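Building a six-cube block pyramid on a play mat

Posted 16 September 2026 in Wooden toys and table games

A six-block pyramid has three cubes in the bottom row, two in the middle and one on top. It's one of the first shapes worth learning with plain wooden cubes, and it uses the same few habits you'll need for taller walls and towers later on. Allow 10 minutes for a first try.

What you need

Six wooden cubes, all the same size. We use the natural unpainted ones from the Pellix starter bag. Painted cubes work too, but the paint makes them more slippery and the corners chip.

A flat table. Kitchen tables with a join down the centre are a nuisance, so build to one side of the join.

A mat, if you want one. A thin printed mat is fine as long as it lies flat. Ours is the Zillport landscape design, with mountains and a yellow sun on a blue background. Thick foam or felt is too soft for anything over two rows.

Before you start

Wipe the table and lay the mat out. If it has been rolled up, turn it face down for a while and put a heavy book on each end. Run your palm over it to find any bumps. Crumbs under a mat are the usual cause of a leaning bottom row.

Check the cubes. Stand two side by side and feel across the top with a fingertip. If you can feel a step, one of them is oversized or has a rough face. Keep your best-matched three for the bottom row and leave the worst one for the peak, where a small difference won't matter. Fine sandpaper will take off a rough spot, but go lightly and sand with the grain.

Step 1. The bottom row

Put the first cube down where you want the middle of the pyramid to be. Place a second cube against its left side and a third against its right. Push gently from both ends with your index fingers until the gaps close, then line up the front faces with the edge of a ruler or a piece of stiff card.

If your mat has a pattern, don't use it as a guide. Hills and wavy lines will pull your eye off and you'll end up with a crooked row. Look at the front edges of the cubes only.

Leave your spare cubes well clear of the row. A hand's width is enough for an adult. Children need more room than that, as sleeves and elbows do most of the damage.

Step 2. The first cube of the second row

Pick up a cube by two opposite sides and hold it over the join between the left and middle cubes. Half of it should sit on each. Lower it straight down, let it touch, then open your fingers evenly. Letting go with one finger first will twist the cube.

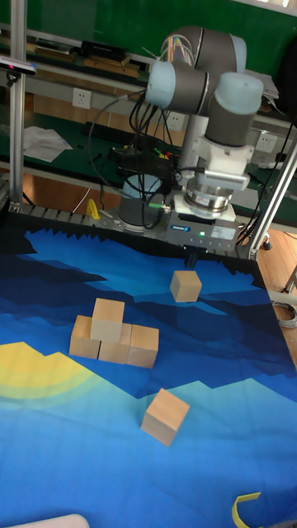
Four cubes placed: three in the bottom row, and one across the left and middle cubes. The other two are still loose on the mat.

Look at it from the front before going on. If the upper cube is too far to one side, lift it right off and place it again. Sliding it will usually drag the bottom cubes apart.

Step 3. The second cube of the second row

The next cube goes over the join between the middle and right cubes, beside the one you have just placed. The space is tighter now. Grip this cube by its front and back faces so your fingers don't knock its neighbour. Lower it slightly to the right of where you want it, then nudge it left until the two touch.
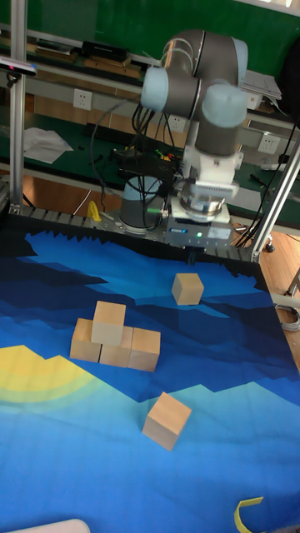 The stage before the fifth cube goes on. The open space is on top, at the right-hand end.

Step 4. The peak

Set the last cube over the join in the second row. Turn its best face to the front if you care about the look of the grain. Take your hand away upward.

If it goes wrong

Bottom row spreads: the upper cubes are being pressed down instead of set down. Use less force.

Whole pyramid leans: check the mat for bumps, then check the table with a level.

Cubes stick to your fingers: wash and dry your hands. Wax finishes get tacky in warm weather.

Going bigger

A pyramid with four cubes along the bottom takes ten altogether. Build each row completely before you begin the next. The Quinlan block set has 385 pieces and will do much larger shapes, but the cubes vary more in size, so sort them first. For storage, a cloth bag or a Zukora tub with a lid will keep the dust off.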